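Looking after the wrist camera and gripper on a laundry arm: what I check and what I skip

By Erlinda Fajardo
Posted Sep 26, 2021

I have read a lot of setup guides that promise a mobile arm will be unloading your washer by lunchtime. I look after one, a Flalinel arm with a Plornov two-finger gripper, and I would like to see the kitchen where those lunches are served. The arm works. It works when the mount is tight, the lens is clean and the person running it hasn't trusted the defaults. What follows is the routine I use before I let it anywhere near a drum.

You will need a set of metric hex keys, two lint-free cloths, a soft brush, a torch and a bit of patience with the menus.

1. Park it and kill the drive power

Put the arm in its service pose and press the stop. The manual says a software pause is enough for cleaning. I don't accept that and neither should you. Wait 10 seconds after the brake clicks, then try to move the wrist by hand. If it gives, stop there and sort out the brake first.

2. Clean the lens before you touch any settings

Every second complaint I get about "bad calibration" is a dirty lens. Lint is fine, it floats, and it sticks to anything with a trace of fabric softener on it. A hazy view looks a lot like a focus fault, and people will happily spend an afternoon in the exposure menu trying to tune out a fingerprint.

Brush first, then wipe with a dry cloth from the centre outwards. Use the second cloth, barely damp, only if the first one leaves a smear. No window spray. Then bring up the live view near an open drum and compare.
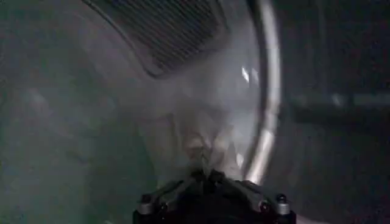
Wrist view, gripper tip close to a pale, crumpled bit of material. Plenty of haze, while the fittings on the gripper stay crisp.

When the fittings are sharp and the working area is milky, I look at three possibilities in this order: film on the lens, glare off polished metal, and focus set too near. Wipe, shade the shiny rim with your hand (drive power still off), then shift the focus. Change one thing at a time and write it down. Molefe's support page tells you to run the auto-tune at this point. I have run it plenty. It gives you a brighter haze.

Pale, thin fabric is the hard case for this camera whatever you do. If your acceptance test uses one nice red towel, you have tested a nice red towel.

3. Check the finger mounts

Put a hex key on every mounting screw you can reach and feel for movement. You are checking, so don't heave on it. A loose finger shows up as a gripper that closes properly in the air and slips on cloth, and I have seen that blamed on the software more often than I care to remember.

Wiggle each finger side to side at the joint. A whisker of play is normal. If it knocks, take the finger off, clean the pivot and refit it. Brellotton sells a replacement pivot kit with a claimed service life of 800 hours. I log hours from January each year and have yet to see that number mean much, so go by feel.

4. Open the gripper and look past it

Restore drive power, stand clear, and open the fingers all the way at low speed. Tilt the wrist up and away from the work. I want to see both fingers against a background that has some depth to it, with the gap clear and nothing snagged in the joints.

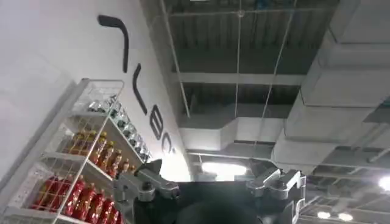

Fingers open under the ceiling lights, drinks rack off to the lower left. The view is well tilted at this wrist angle.

Overhead lights are worth a minute of your time here. Auto exposure will chase a bright fixture and leave everything else dark, then take its time coming back when the wrist drops. I lock exposure manually at the working pose. You lose a little at the extremes — I can live with that.

Check the cable while the wrist is up. Rotate the last joint slowly both ways and watch the slack. If it goes taut before the joint limit, reroute it now. Tape is not a reroute.

5. Set the approach to the machine

Most of the grief lives in this step. The head camera gives you the wide view and the wrist camera takes over close in, and the handover between them is where the arm likes to bump the door rim. Set the handover distance by hand. I start at 24 cm and come in to 20 only when it has behaved for a full session.

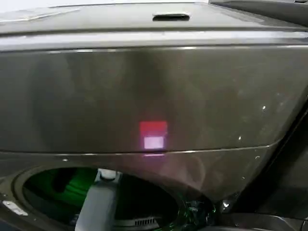 Dark brushed finishes are a nuisance for any depth sensor. The metal throws back soft reflections, indicator lights bleed into them, and the depth map can fill in a surface that isn't there or leave a hole where there is one. Don't let the vendor's default mask decide what counts as the opening. Draw it yourself, keep it inside the rim, and leave a margin at the hinge.

Then do a dry approach with the gripper closed and your hand on the stop. If the arm hesitates at the same spot each time, redraw the mask there before you go fiddling with speed limits.

6. Load test

Use mixed fabrics: one bright, one dark, one thin and pale. Run it at half speed. Note every missed grasp, including the ones it recovers from by itself, as the status screen counts those as successes and I don't.

If the pale piece keeps slipping, go back to step 2, then step 3. Leave the grip force alone until both have come up clean. Put the cloths in the wash when you're finished and keep them out of the test load.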